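About Kopecký Language School

Kopecký is a small language school for adults. We teach Czech, Spanish and Portuguese to people who work during the day and want to use what they learn at home, on trips or with family. Classes meet in the evening at our Rodia Street building, on the second floor above the print shop.

The school started with 2 classes and a borrowed blackboard. Today 112 students are enrolled in the evening program, and another 40 take private lessons. Groups are kept small enough that everyone speaks in every class. Beginners do not need any background in grammar.
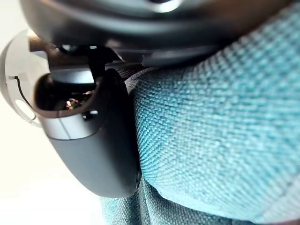

New courses start in March. Each one lasts a full term and ends with a spoken test, which is optional. Students who miss a class can make it up with another group at the same level. Please call the office first so the teacher knows to expect you.

We use the Bandeo course books at the lower levels and our own readers after that. The readers are short stories and news pieces written by our teachers. They are sold at the front desk and are not included in tuition.

The lending library is open to all current students and has 200 titles, mostly novels and children's books. Books can be kept for one term. Many of the Portuguese titles came from the Kusent bookstore when it closed.

Parking is behind the building. The front door is locked once evening classes begin, so ring the bell marked Office if you are late.

Tuition, class times and placement test forms are on the Enroll page.

Page last updated 12/29/23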